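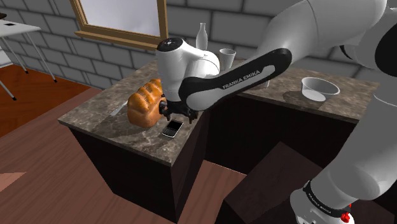
Brokness Mill opens its doors to the public twice a year, and in May I went to the spring one with Dindo Tolentino, who bakes at home and had been asking me to go since last fall. The mill is at the end of a gravel road past the Zeston turnoff. The sign is small and faces the wrong way if you come from the south. We drove by it once.

Parking is in the hayfield and costs 4 dollars, cash. The tour itself is free, but you have to put your name on a sheet at the door, and they take people in groups. We signed up a little after nine and went in with the second group.

Our guide was Ifeoma Onuoha, the head miller. She started us on the ground floor, where the grain comes in and gets cleaned. Wheat goes over a set of shaking screens, then past a magnet, then up a bucket elevator to the top floor. It is loud and you have to stand close to hear. She told us they bring in grain from farms in the Ko valley and test each load for moisture and protein before it leaves the truck. A load that comes in too damp is sent back.

The stones are on the second floor. There are 2 pairs, and only one was running. The other was opened up so we could see the grooves, which get recut by hand with a steel pick. A full dressing takes most of a week. The working pair grinds nearly 700 pounds on a normal day. Onuoha let us put a hand under the spout and feel the flour come out. It was a little warm. She said if it ever feels hot, the stones are too close together and she stops them.

Upstairs was mostly bins and a view of the river. The stairs are steep and there is no elevator for people, so anyone with bad knees should stay on the lower floors.

After the tour they had a bread table in the old wagon shed. I tried a plain white loaf, a rye, and one made with Wukon, a red wheat they have been growing out for a few years. The Wukon had the most flavor but a tight crumb. Dindo asked how much water they used and was told 202 grams for a small loaf, and he wrote it on his hand. The rye was dry by the time we got to it.

The shop sells flour in paper bags, whole or sifted. I bought a bag of each. The line was long and there was one register. Coffee had run out before eleven.

The fall open day is in October. Bring cash and shoes you don't mind getting dusty. Dogs have to stay in the car.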